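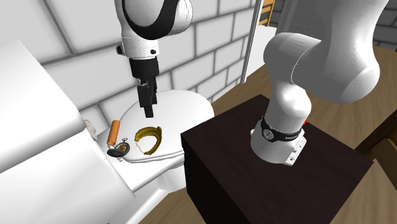
Simulated arm for bathroom clearing: what happens to the room staff?

Yareli Espinoza
Posted 7:40
We clean 185 rooms across two buildings at Rosales. Management is looking at a system from Vurkero that picks up what guests leave behind before the cleaner goes in. So far it only exists in simulation. The test bathroom has a closed toilet lid with a pocket watch and a few other things lying on it, and the arm comes at them from overhead. My crew wants to know what is left for them if it goes ahead. Has anyone been through this?

Ezequiel Galindo
Posted 8:15
We did a trial on 36 rooms, different supplier. No one lost hours. The job changed, though — less bending, more checking a screen and logging found items. Two of my older people hated the screen part and asked to move to laundry.

Kanini Chege
Posted 8:52
No one lost hours in the trial, you mean. Ours were cut in December, after the trial was over. Get it in writing before the first machine comes in.

Yareli Espinoza
Posted 9:30
Fair point, I'll ask. They sent a closer view too, with the gripper open next to the watch and the orange cylinder. A watch on a chain is the kind of thing my people get blamed for if it goes missing.

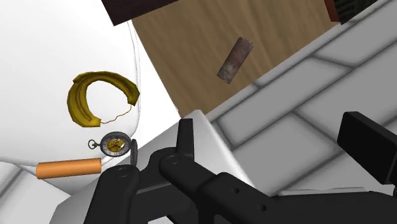

Shu-fen Fang
Posted 10:05
Ask who signs for found items once a machine handles them. At our place the cleaner's name still went on the form, even when she hadn't touched anything. It took months to get that changed.

Ezequiel Galindo
Posted 10:20
Agree on the form. I still don't think the cuts are automatic, Kanini. Ours is a small site and we can't fill the shifts we have.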